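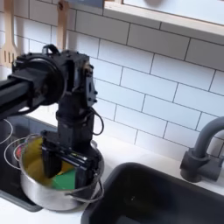
The pot on the cooktop, next to the sink.

I moved to Mastberg in April and spent the first month eating toast. The new job at Akstead had me home after seven most nights, and by then I couldn't face chopping anything. Then Widad Haddad, who sits across from me, gave me a bag of dried chickpeas and told me to stop buying tins.

I'd always thought of dried beans as a project. They aren't much of one. I put them in a bowl of cold water before bed, drain them in the morning and leave them in the fridge until I get home. They go into fresh water with a bay leaf and half an onion. I salt at the start now. My mum never did, and hers were fine too.

Timing depends on how old they are. Widad's chickpeas took an hour and 20 minutes. The next lot, from the bulk bins at Rosales, were still chalky after 2 hours and I gave up and had eggs. Black beans have been the most reliable. Red kidney beans need a proper hard boil for the first ten minutes, so don't try those from raw in a slow cooker.

I freeze them flat in bags with a bit of the cooking liquid. A bag thaws in a bowl of warm water while the rice is on, and that's supper sorted for two nights if I add greens and a tin of tomatoes.
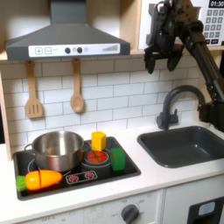

Range hood and shelf, with the faucet below.

As for cost, I paid $33 for everything in the freezer at the moment, including a bag of lentils I didn't need. Lentils don't want soaking anyway, and I should have bought more black beans.

Itzel Manríquez wrote to ask about the flavour, and whether it's really better than canned. For chickpeas, yes, by a lot. For black beans I'd say slightly. For white beans I don't know yet. I have some soaking tonight and they're meant for a soup with the end of the kale.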